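We use cookies to keep this site working. Accept | Manage settings

Laundry Habits and Water Use in Family Homes
Project report by Nesma Benmoussa, Bereket Weldu and Hưng Lương

1. Background

Our group wanted to know how families with young children decide that something needs washing. The machine's water use is printed in the manual, but the number of loads per week depends on people. We worked with households in Oakley and collected our answers in October.

2. Method

We sent a short questionnaire to 300 homes and got 249 back. We also asked 31 of those families to keep a laundry diary for 7 days. Each diary had one line per load, with the temperature, the program and how full the drum was.

Most parents told us that sorting happens in the bedrooms, and that this is where clean clothes get mixed in with dirty ones.
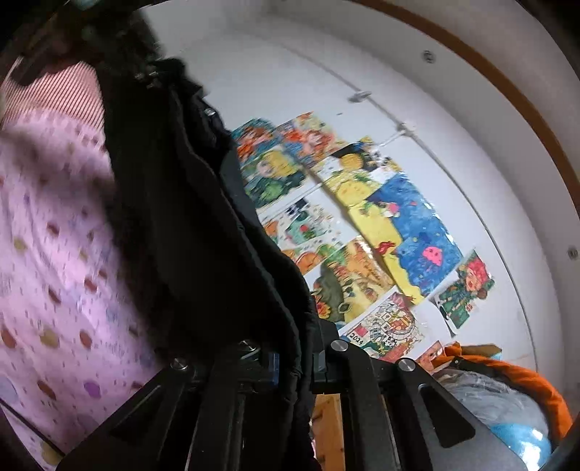

Children's drawings on the wall, with a black fuzzy garment and pink polka-dot fabric.

3. Results

Half-full loads were common. The usual reason was a school item needed the next morning. Bedding was washed on a fixed day in most homes, while dark clothes waited until there were enough of them.
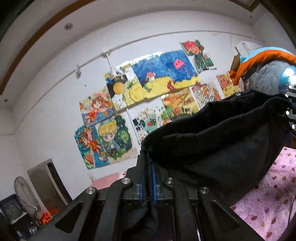 Families who kept a separate bin for darks ran fewer small loads than families with one shared basket. Several diaries also showed sweaters washed after a single wearing. When we asked, the parents said it was easier than checking them.

4. Limits

The diaries were filled in by one adult per home, and two came back with missing days. Valentin Marchal, our supervisor, suggested using a meter on the machine next time. We did not have the budget for it.

5. Next steps

Blandine Leblanc's group will repeat the questionnaire in the spring with a question about drying.

Contact the project group | © Student Projects | Back to top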